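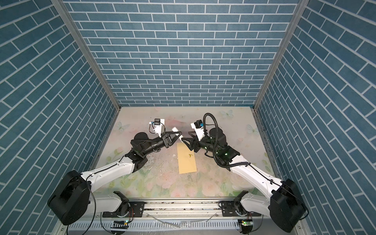

Blue bricks, roses and butterflies, with the tan paper laid out.

February 23, 2025

Glue day! I've been putting this off all week and I'm so glad it finally got done (well, started). Kylie wanted the plain cards for Dymphna's birthday and I kept saying no, let's make them, how hard can folding paper be? Ha. My first one came out so crooked I've hidden it in the Rakena folder, and Merle is never going to see it.

I do love that butterfly tabletop, scuffs and stains and all. Lindsay wants to scrub it before April and I said leave it alone, it's a craft table! The flaky patch on the left can go, fine. 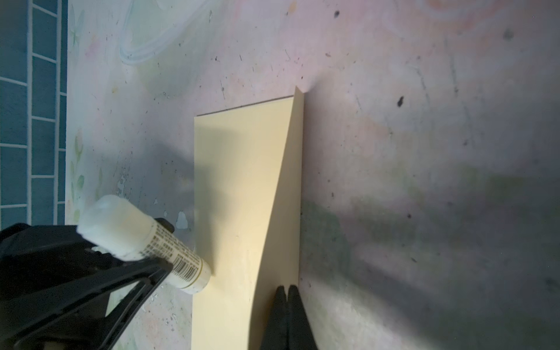

Glue stick on the yellow one, with the side folding up.

The yellow is just right, like soft butter. I want 17 of them if the paper holds out, plus 7 in the tan for the Talar people. Must buy more glue sticks, and text Wafula back about the ribbon before I forget again. Leftover soup for supper, then bed.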